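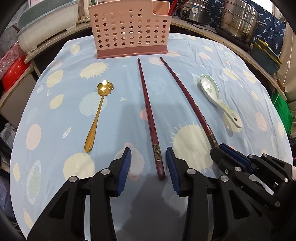

What a place setting costs now

Feb 2, 2023

I got another email from Melel this morning telling me my table has a story to tell. My table has a wobble and a scorch mark. The story they had in mind was a set of flatware for 300 dollars, and if I'd clicked within the hour they would have thrown in the napkin rings.

I've been looking at this stuff since June, when I decided we should own forks that match. I'm less convinced with every store I visit. The pitch never changes. Somebody takes a perfectly ordinary spoon, gives it a name like the Beaulieu, calls it a collection, and the price climbs. Lemel has one they describe as "considered." Considered by whom? It holds soup or it doesn't.

The trip to the Hosmont outlet was supposed to settle things. It's a 90 minute drive each way, and the sign out front promised more than 3000 patterns. Maybe so. Most of what I saw was the same fork with a different dent in the handle. The outlet prices matched the ones on the website to the penny, except for the steak knives, which were higher. I asked about that and was told the website prices were promotional. They've been promotional since last summer.

Then there's the finish. Every brand swears its coating will last for years, and every set of care instructions I've read says to wash by hand, dry right away, and keep away from lemon, salt and eggs. So, food. I'd trust the promise more if the warranty didn't read like it was written by someone expecting trouble.

I do get the appeal of a nice table. My grandmother had a good set in a drawer and we used it twice a year, and I liked those dinners. But I don't remember the forks - I remember the potatoes.

Anyway, I didn't buy the set. I bought four plain forks at the hardware store, of all places, and they nearly match the ones we had. If anyone has owned one of these coated sets for longer than a couple of years and runs it through the dishwasher, tell me how it looks. I don't want to hear from people who got theirs for free.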